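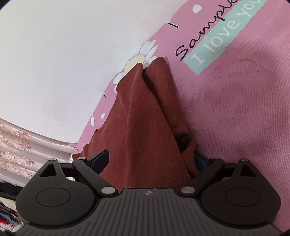 Figure 1. Reddish-brown fleece, gripped near the base.

Stage Changeover Times at a Small Concert Venue
Project report, Live Event Production
Group: Gilang Setiawan, Intan Siregar, Aisyah Sitompul
Supervisor: Sigrun Skjelbred

1. Introduction

A concert with several acts loses time between sets. The outgoing band clears the stage, the next band places its equipment, microphones are moved and a line check is run. At Mulholm, where the house must close at a fixed hour, a late changeover is taken directly out of the headliner's set.

The project measured changeovers at Mulholm over one spring season and tested whether a shared drum kit and a pre-patched stage box shorten them. The work was limited to the stage. Bar queues, door times and ticket scanning were left out, although they affect when the first act can start.

2. Background

Mulholm has one stage, one loading door on the left side and no wing space on the right. Equipment waiting for the next act stands in the corridor behind the loading door. The house console is run from the back of the room by Rizal Simanjuntak, who also builds the patch list for each night from the input lists the bands send in.

The venue's planning sheet allows the same changeover slot for all acts, regardless of size. A solo singer with one guitar gets as much time as a band with keyboards and a horn section. The sheet was drawn up when the venue still used the old multicore, and it has not been revised since the stage box was installed.

3. Method

Changeovers were timed at 12 concerts. Timing started at the last note of the outgoing act and stopped at the first note of the next. Three points in between were logged: stage clear, backline placed, and line check finished. One group member stood beside the console and one at the loading door. Times were written on paper and entered in a spreadsheet the same night.

At five of the concerts the bands shared the Rosser house kit and changed only snare, cymbals and pedal. For these nights the stage box was also patched in advance for all acts. The other concerts ran as normal.

We did not choose which concerts fell in which group. The promoter decided this together with the bands, so the two groups differ in genre and in number of acts.

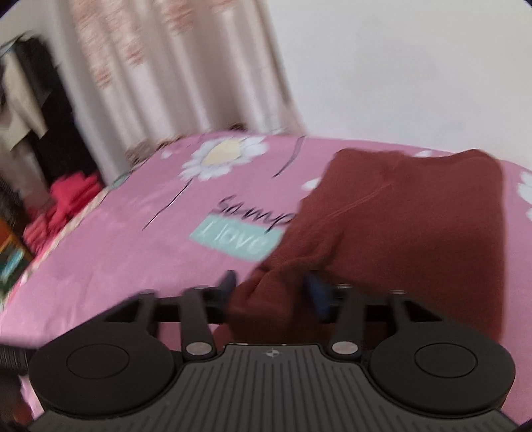
Figure 2. Gripper and fabric, bedroom.

4. Results

The stage-clear phase differed little between the two groups. It depended mostly on whether the outgoing band packed its cables on stage or carried them out loose. Bands that wound cables on stage were consistently slower, and this held on both kinds of night.

Backline placement was clearly shorter on shared-kit nights. Most of the saving came from the drum microphones, which stayed in position and needed only small corrections at the snare and hi-hat.

Line check was shorter with the pre-patched box, but with more spread. On the night Overura headlined, the band arrived with two more keyboard channels than its input list showed. The patch had to be redone from the drums upward and the set started late. The 40-minute set was played in full only after the promoter agreed to drop the encore. This value was kept in the data.

The two phases cannot be fully separated. On several nights line check began before all amplifiers were placed, and the log then shows one phase as too long and the other as too short. The total is not affected.
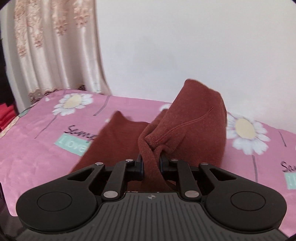

5. Discussion

The shared kit and the pre-patched box were always used together, and the design does not show how much each contributes to the total. The phase times suggest that the kit matters more, but a season with the kit alone would be needed to confirm it.

Input lists were the weakest point. Fliden, the booking form used by the promoter, has a free text field for technical needs, and bands fill it in very differently. Some gave a full channel list with stands and phantom power marked. Others wrote the names of the members and nothing else. A fixed table in the form would cost little and could be copied straight into the patch list.

Drummers were asked for comments after the shared-kit nights. Most accepted the arrangement. The two left-handed players did not, as turning the kit around took longer than bringing in their own.

6. Sources of error

"Last note" is unclear when a set ends in feedback or applause with the band still playing. The two observers agreed on a rule in February, after the first concerts had been logged, and the earlier times were not corrected. Stage crew also knew they were being timed.

7. Recommendations

– Ask for the channel list as a table, with a deadline before load-in.
– Offer the house kit as standard, with an exception for left-handed drummers.
– Wind cables in the corridor, not on stage.
– Set the changeover slot by channel count.

The spreadsheet and the blank timing form are kept with the course material.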